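Taller compartido Pandthorpe
Informe de avance para el fondo Multum, segundo periodo
Responsable: Aurelia Grecu
Montaje y cableado: Octavian Voicu
Programación: Dzifa Opoku
Cuentas: Bianca Căpraru

Estado general

El puesto de manipulación está montado y en uso desde marzo. De las cuatro fases previstas en la solicitud, las dos primeras están cerradas, la tercera va por la mitad y la cuarta no ha empezado. El retraso acumulado es de tres semanas y procede casi por entero de la fase dos, donde hubo que rehacer la fijación de las bases.

Gasto

La ayuda concedida para este periodo fue de 2.293 euros. Se han gastado 1.588, repartidos entre la fuente de alimentación, los cables, la tornillería, las piezas de sujeción y las almohadillas de repuesto para los dedos de las pinzas. Quedan 705 euros, de los que reservamos 600 para la fase cuatro. Los justificantes van en el anexo A, ordenados por proveedor. Falta la factura de Pană por el corte de las placas - está reclamada y se enviará aparte.

Los brazos los aportó el taller y no se imputan a la ayuda.

Fase dos: montaje

La primera fijación cedía cuando el brazo se estiraba del todo. Octavian la desmontó, cambió las placas por otras más gruesas y volvió a nivelar. Desde entonces no hemos medido desplazamiento de la base al terminar la jornada. El cableado de la parte trasera sigue siendo provisional. Queremos llevarlo por canaleta antes de que acabe el periodo siguiente, pero depende de dónde pongamos la parada de emergencia, que ahora está demasiado lejos del teclado.

Fase tres: recogida de piezas

El ejercicio de esta fase consiste en coger panes de la mesa y dejarlos en una cesta de mimbre. Usamos dos formas, un bollo redondo anudado y una trenza alargada, que obligan a orientar la pinza de manera distinta. Dzifa ha completado casi 200 intentos con el programa actual, que se llama Evex en nuestros registros.

El bollo sale bien la mayoría de las veces. Con la trenza hay dos fallos que se repiten: la pinza la toma por un extremo y la pieza gira al levantarla, o bien un dedo roza el borde de la cesta al bajar. El segundo es el que más nos preocupa, porque arrastra la cesta y a partir de ahí todas las posiciones guardadas dejan de servir.

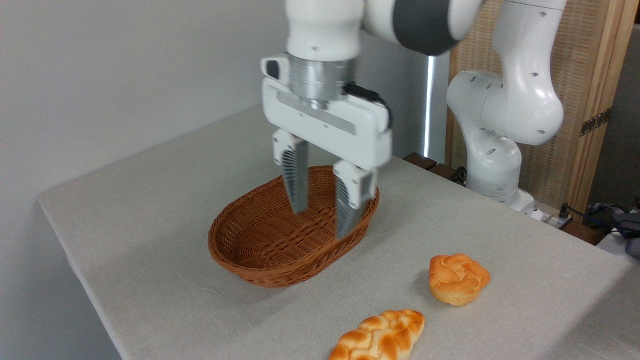 Para corregirlo hemos subido la altura de aproximación y reducido la velocidad en el último tramo. Cada ciclo tarda más, pero de momento lo aceptamos. También se ha probado a sujetar el mantel por debajo, con poco efecto.

Paraschiva Tudose ha revisado el registro de intentos y pide que anotemos por separado los fallos de agarre y los de depósito. Empezamos a hacerlo en la próxima tanda.

Pendiente

Trabajo coordinado de los dos brazos (fase cuatro). Sin empezar.
Canaleta y reubicación de la parada de emergencia.
Factura de Pană.
Publicar los planos de las placas en la página del taller.

Solicitamos que la fecha de cierre de la fase tres se retrase tres semanas, sin cambio en el importe. Si el fondo quiere ver el puesto en marcha, las tardes a partir de las cinco suele haber alguien del equipo en el taller.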